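Speaker notes – "Passing a strip between two arms: what four views give us"
Vukidville workshop, 2019-12-20. Talk length 15 minutes, then questions.

Opening (slide 1)
Good afternoon and thank you for staying until the last session. Say the name of the project slowly: Sokiddale. Then say the problem in one sentence: how can two robot arms work on the same soft, bendable part when each camera sees only a piece of it?

Slide 2 – Why soft parts
A rigid part keeps its shape between the grippers. A strip or a strap does not. It bows, it turns over, and its far end goes where it likes. The planner must guess the shape again at every step. Mention that in August we still used one fixed camera only, and the guess was often wrong exactly at the moment of the handover.

Slide 3 – Setup
Two arms face each other over green cloth. One camera at the head, one fixed camera beside the workspace, and one at the wrist of each arm. All of them are calibrated together before a session. Do not explain the calibration here, it is in the backup slides. If somebody asks, go to backup slide 14.

Slide 4 – Method
Speak slowly, this is the main slide.
First we estimate the center line of the part in every view. Each view also gives a confidence for each point on the line. Points hidden behind a finger get low confidence and the other views fill them in. We call this step the Kallach merge, after the street where our lab is.
Then the merged line goes to the grasp planner, which proposes a place for the second gripper. It keeps a free distance from the first gripper, so that the fingers do not touch.
Pause. Ask if the difference between line and mask is clear. Last time it was not.

Slide 5 – Tests
We ran 32 handovers for each camera setting. There were 3 settings: fixed camera only, fixed and head, and all four views. The Krawczyk baseline was run with the same start positions.
Main result: the largest gain comes when the wrist views are added. The head view helps with the approach, but near the contact it is often blocked by the grippers themselves.
Be honest about the weak point – thin parts seen from the side. When the strip is almost a line in one view, the confidence is too high and the merge pulls in the wrong direction. We do not have a good solution yet. Lowering the weight by hand works, but I do not like it.

Slide 6 – Views
Leave this slide on the screen for one full minute. Point to the fingertips first, then to the black part. Remind the audience that the planner gets no other pictures than such ones.
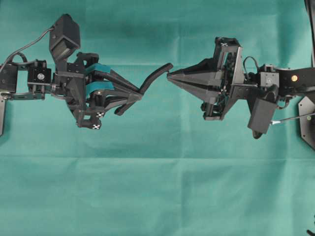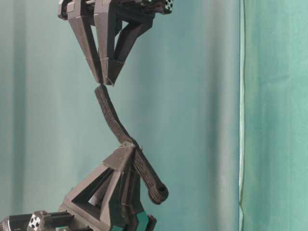
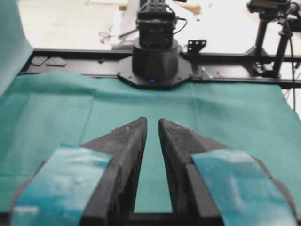
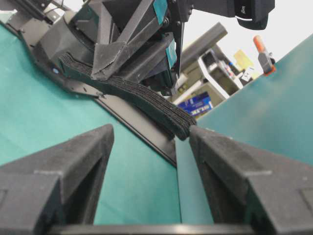
Slide 6, in order: head view, fixed view, and two wrist views. The black part is in the second and the fourth.

After the pictures, say that in the fixed view the rounded end with the hole is easy to find, so we use it as an anchor for the line. In the last wrist view the many thin ridges are a difficulty, as the edge detector likes every one of them.

Slide 7 – Next steps
Longer parts, and a faster merge. Thank the Sokiddale group. Leave the contact slide open during the questions.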